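Philomena Kpodo teaches robots by hand, and she can't stop grinning about it
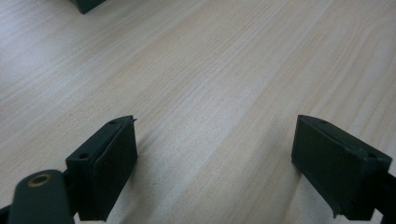

Two fingers and a tabletop

Philomena Kpodo talks fast, and faster once the subject is grippers. She runs demonstration work at Willent, where people teach robot arms their jobs by doing the jobs themselves, with a hand-held gripper and a lot of patience.

"You pick it up, you squeeze, and you're the robot for an afternoon," she says. "I love it. My first day I did 71 demos and went home with a sore thumb, totally happy!"

Her team's current project, Bonsu, is about setting small parts down on a table without a bump. The collection passed 3000 demonstrations in March, and she says the early ones were too good.

"We were all so smooth and so careful. Then the arm would come in a little crooked and have no idea what to do, poor thing. So now we start crooked on purpose, or miss and go back for it, and we keep all of that."

Before Bonsu she spent two years on remote control at Tisix, steering an arm from a desk with a pair of handles. She still likes it for heavy lifting, but says she missed the feel of things.

"With the handles I was guessing how hard I was pressing. With the tool in my hand I just know – my wrist knows! New people get it in five minutes."

What does she want to teach next? She laughs and says folding, any kind of folding, napkins to start with.

"Give me a stack of napkins and a free table," she says. "I'll be there all day."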